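3.2 Materials and Household Visits

The study drew on 212 households in two districts, Hullwood and Berrada, chosen from the public housing registers held by each district office. Hullwood consists largely of apartment blocks with individual metering, while Berrada is a mix of row houses and converted warehouses in which several units may share one meter. Households were eligible if they had lived at the same address for at least one full billing year and if one adult agreed to be present for both visits. Of those contacted, 19 withdrew before the second visit and are excluded from the tables in Section 4, although their first-visit responses are kept in the appendix.

Each visit lasted under an hour and followed the same order: a short interview on daily routines, a room-by-room inventory of outlets and connected devices, and a sorting task in which the participant grouped everyday electrical items by how often they were used. Visits in Berrada were held in the evening, when more residents were at home.

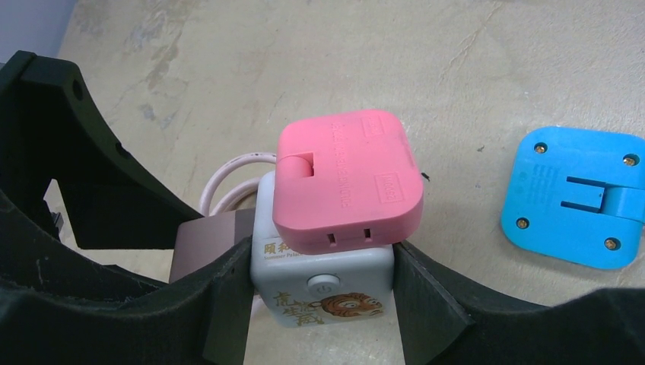

The inventory was designed to record accessories that earlier surveys of home electricity use have tended to leave out. Most published instruments ask about refrigerators, heaters and televisions and treat the means of connection as part of the wall. We adopted a wider definition, under which any item placed between the outlet and the device was entered on its own line. Stacked accessories, such as a pink plastic casing resting on a white product box (Figure 2), were entered as two items and given a common location code. Participants were then asked who had bought each item, where it was kept when idle, and whether it moved between rooms. Items that could not be dated were assigned to the period of the current tenancy.

Packaging was treated separately. Many households keep the original boxes of small electrical goods for years, and these boxes often hold manuals, spare parts or unrelated belongings. Where a box was present, the interviewer noted its contents and storage place but did not count it as a device. Seasonal and gift packaging received an additional code, as it bears on the question of whether an item was purchased or received.

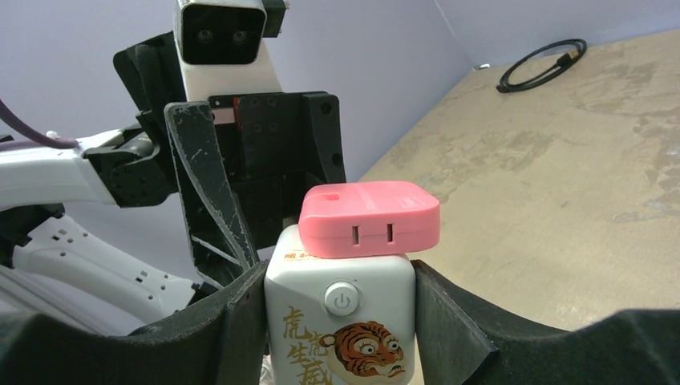

3.3 Coding and Reliability

Interview transcripts were coded by two members of the research team using the Zumura scheme, which was developed for an earlier study of water use and adapted for the present one. The scheme has 5 top-level categories: acquisition, placement, sharing, repair and disposal. Passages that fit more than one category were assigned to each of them, and disagreements were settled by discussion. A subset of 100 transcripts was coded twice, with an interval of one month between rounds, to check for drift in how the categories were applied.

The "sharing" category required the most revision. Residents of Berrada often described lending an item to a neighbor without regarding it as a loan, and the first version of the scheme had no place for such arrangements.

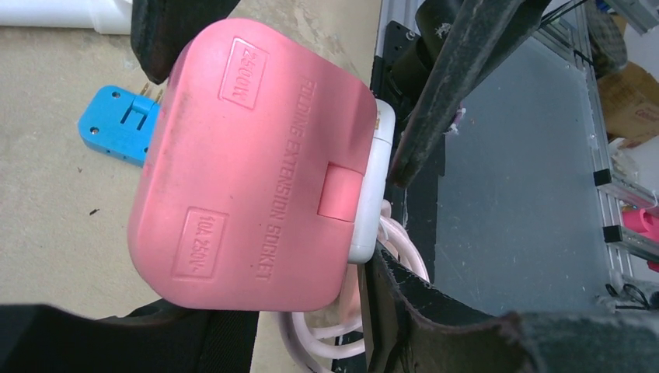

A further subcategory, "standing loan," was therefore added before the second round, and all transcripts already coded under "sharing" were reviewed again. The revised scheme was tried on the pilot interviews from Pleseck, which are not otherwise used in this paper, and required no further change. Ratings were entered as the participant gave them during the interview. Missing values were left blank and were not estimated from comparable households.

Figure 2. Small electrical accessories and product packaging.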